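Unit 6: Displaying Soft Goods
Course notes, I. Onyeka

6.1 Why soft goods need internal support

A soft good has no fixed shape of its own. Woven and knitted fabrics bend under their own weight, and a fold held for long enough becomes a crease. Internal support carries the weight from inside and leaves the outer face open to view.

Two kinds are in common use. A solid form (foam, papier-mâché) touches the fabric over its whole inner surface. An open form (wire, cane) touches it along lines only. Open forms weigh less and let air through, but the load per unit of contact is higher.
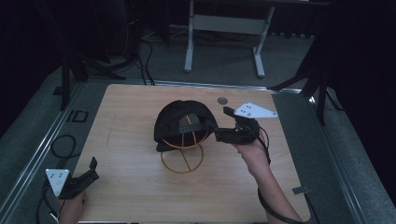 Fig. 6.1. Baseball cap on an open wire stand with ring base and curved ribs.

6.2 Fit

The form should be slightly smaller than the article. If the crown has to be stretched to seat it, choose the next size down and pad the difference with tissue. Stiffened parts such as brims and collars are supported separately if they pull the article off balance.

6.3 Light

Dyed cotton fades with total exposure, the product of light level and time. At 100 lux for 40 hours an article receives 4,000 lux hours. The same exposure is reached at 500 lux in 8 hours.

Reading for Monday: Mudar handout, sections 1 and 2. Exercise 6 is due at the start of class.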